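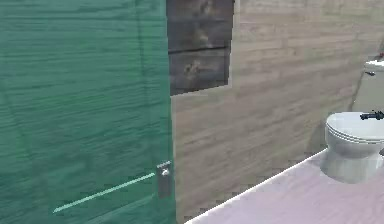
Green door, wood grain, lever handle on grey plate

Veston Starter Unit — serviced workspace for new and growing firms

Ref 347. Available from November. Let by the month, no long lease.

What it is
Small lock-up workspace on the Falska estate, north side, put up by the district under the business growth scheme. For people who have outgrown the spare room or the garage and aren't ready for a five year lease. Light assembly, repairs, packing, small print, food prep (ask first, not every unit is drained for it). No paint spraying, no vehicle breaking.

Who can have one
Businesses under three years old, or older ones moving into the district and bringing at least two jobs with them. Sole traders fine. Charities fine if they trade. You need a bank account in the business name and proof of insurance before keys. We do ask for a short plan, two pages is plenty, we are not marking it.

Size and fittings
Floor area 654 sq ft, single storey
Three-phase supply, own meter
Cold water, sink, shared toilets at the end of the block
Roller shutter at the back, pedestrian door at the front
LED lighting, two heaters
Broadband duct in, you arrange the contract
One parking space, marked. More by agreement with next door, not with us

Cost
Rent 400 a month for the first year, paid in advance. Service charge 165 a quarter, covers the yard, outside lights, bins store and buildings insurance. Business rates are seperate — most tenants this size get full relief but you have to apply, it isn't automatic. One month's rent as deposit. Electricity and water you pay direct.

Second year rent goes up to the estate rate, we'll give you the figure in writing before month nine so you can decide. Third year is the last. After that the idea is you move on to something bigger, and there are move-on units at Pešek Road, which Starter tenants get first look at.

Getting out
One month's notice, either side, in writing. Email counts. Leave it swept and take your shelving with you or agree with the next tenant to leave it. Deposit back in 14 days less anything broken.

What comes with it
Six hours with a business adviser in the first year, use them or lose them. Most people spend them on pricing and on taking on a first member of staff. Heloísa Cavalcanti does the advice sessions, Simari House, first floor, bring your figures even if they're a mess. Also:
— wage subsidy for a first apprentice, if the college agrees the placement
— place on the evening bookkeeping course, free
— listing in the district supplier directory, which the larger employers are asked to check before they buy from outside

Meeting room at Simari House is bookable by the hour, tenants get two hours a month without charge. Projector works. Bring your own cable.

Hours
Access all hours with your fob. Noisy work 7.30am to 6pm, and none on a Sunday, there are houses behind the fence. Deliveries by lorry through the east gate only. The west gate has a height bar and it has been hit more than once.

Common questions

Can I share? Yes, with one other business, both names on the licence. No subletting.

Can I put up a mezzanine? No. Racking up to shoulder height without asking, anything taller send us a drawing.

Can I have a sign? One panel over the front door, size on the tenant sheet. No lit signs.

Dogs? If it's quiet and it's yours.

What if I need two units? Side by side pairs come up now and then, get on the list and say so on the form.

Is there a grant for fitting out? There was, this year's pot is spent. Next round not confirmed yet. We'll email evryone on the list when we hear.

How to apply
Form from the front desk at Simari House or ask for it by email. Send it back with your two pages and a copy of your insurance quote (a quote is enough at this stage). Viewings are weekday mornings, book one, please don't just turn up as the block is locked. Decisions normally within ten working days of a complete form. Incomplete ones go to the bottom of the pile.

Contact
Yaw Kpodo, workspace lettings, Veston Economic Development. Quote ref 347. Leave a message if no answer, on site most mornings and the signal is poor out there.

See also: Pešek Road move-on units / Market stall licences / Hot desks at Simari House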